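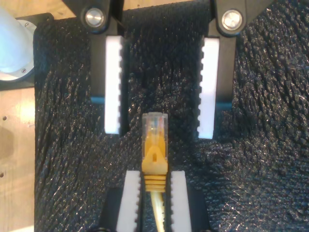 *Patch cable upright in the lower gripper, second gripper above it.*

# Running the patch cable demonstration for visitors

Last edited 14 Feb 2025

These are the working notes for the Zakow cable cell as shown at the Tustley open day in January. They assume you can already jog both arms and load a program. One full run, with talk, takes about 25 minutes. Plan on groups of 10 or fewer, or the people at the back will see only the arms.

## Before the doors open

1. Power up both controllers and let them idle for 30 minutes. Cold joints drift enough to spoil the insertion.
2. Lay the black mat flat in front of the rack. Ridges are fine at the edges. Smooth them out where the fingers come down.
3. Wipe the serrated finger pads with a dry cloth. Alcohol leaves them slick for the first few grips.
4. Load `tustley_handover` on both arms and set speed to 30 percent. Higher settings work on the bench but make visitors step back at the wrong moment.

## Handover

Start with the cable in the lower gripper, held at the strain relief with the connector pointing up. Bring the second gripper down open, on the same axis, and stop short of the plug. This is a good place to pause and talk.

Close the upper pads on the boot and keep them off the clear plastic. If the latch tab is pinched during the grip, the plug will enter the socket and fail to lock. Release the lower gripper only after the upper one reports contact force.

## Insertion

The switch is mounted in the open rack and viewed by the wrist camera on its side, so the port numbers read sideways. In that view the odd numbers are on the right and the even numbers on the left. The default target is port 21. Line the plug up with the odd column before moving in, and check the latch side against the notch in the socket.

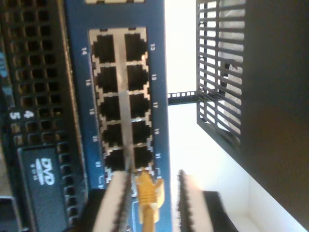
A visitor asked why the program does not simply push harder when the plug stalls. Force is capped because a plug that stalls is nearly always turned or offset. Pushing bends the contacts in the jack, and the socket is then lost for the day. The Palacios routine backs off, shifts sideways in small steps and tries again. Let it finish. It gives up by itself and returns to the hover point.

After a good insertion, run the tug check, then withdraw along the same line. The latch must be pressed first. Skipping this pulls on the rack.

Keep the forearm out of the space between the rack rails at all times. The chassis below the switch has connectors on its front, and the arm's own cable needs slack to swing past them. Move the wrist slowly through its full travel once and watch the loop. 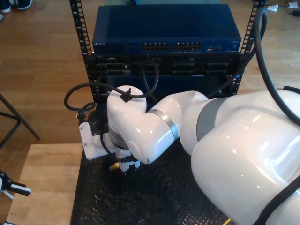
## Checking the base

Do this between groups, with the arm stopped. Repeated tug checks load the mount, and a loose plate looks exactly like a calibration fault.

1. Try each socket-head screw in the base flange with the hex key. None should turn.
2. Press on the corners of the black mounting plate and feel for rocking against the wood.
3. Follow the thick cable from the base over the edge of the table. It should hang in an open curve, with no tight bend at the clamp. 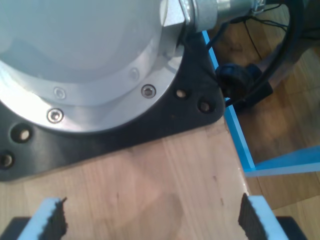 ## If a run fails in front of people

Press hold, say that the run has stopped, and jog the arm up. Do not reach in to fix the cable by hand while the group is watching, even with the arm held. Reload from the handover step. Calibration data survives a hold but is cleared by an emergency stop, so after an emergency stop you will need to touch off on the rack again.

Log the port number and the step where it stopped in `urine.csv`. The file name is inherited from the Urine test site, and the logging script will not accept another one.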